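Gudeta rewrites its warehouse slotting rules

Gudeta, a distributor of plumbing and heating parts, changed the way it assigns stock to shelves in October. The previous scheme grouped items by supplier. The new one groups them by how often they are picked and by what they are picked with. The company's inventory manager, interviewed at the Bastov site, described the old layout as "a catalog with a roof on it."

Gudeta carries 1,716 active part numbers at Bastov, spread over 21 aisles. Under supplier grouping, a typical order for a boiler repair sent a picker to both ends of the building. "A valve and the gasket that fits it were nine aisles apart," the manager said. "They come from different suppliers, so that was correct by the rules we had."

The first step was a review of order lines. The team exported a year of orders from Imon, its stock control software, and sorted the part numbers into 4 velocity classes. Class A items were moved to shelves between knee and shoulder height near the packing benches. Class D items, most of them discontinued fittings kept for service contracts, went to the top levels. 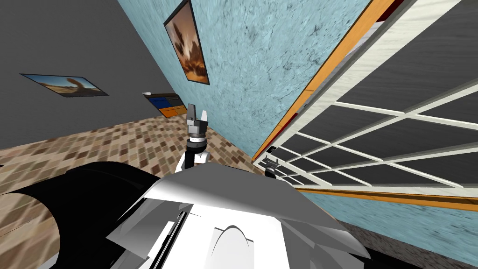 Co-picked items

Velocity alone did not settle the layout. The manager said a second pass looked at pairs of parts that appear on the same order. "If two parts go out together most of the time, they should be in the same bay, even if one of them is slow by itself."

Pairs were not placed side by side when they looked alike. Compression fittings in adjacent sizes had been a steady source of picking errors, and the new rules require at least 2 unrelated bins between them. Bin labels, printed on Vadent stock, now show the thread size in larger type than the part number.

Relocation

The move was done by aisle in the evening, after the last carrier pickup. Each aisle was locked in Imon, counted, moved and released before the morning shift. "We did not move anything we had not counted," the manager said. "It slowed us down and I would do it the same way again."

Heavy items remain an exception. Cast radiators and pump assemblies stay at floor level regardless of class, and the picking route treats them as the first stop so that they sit at the bottom of the cart.

Classes will be recalculated every quarter. Seasonal parts, mainly thermostats and pipe insulation, are to be reviewed separately before the heating season.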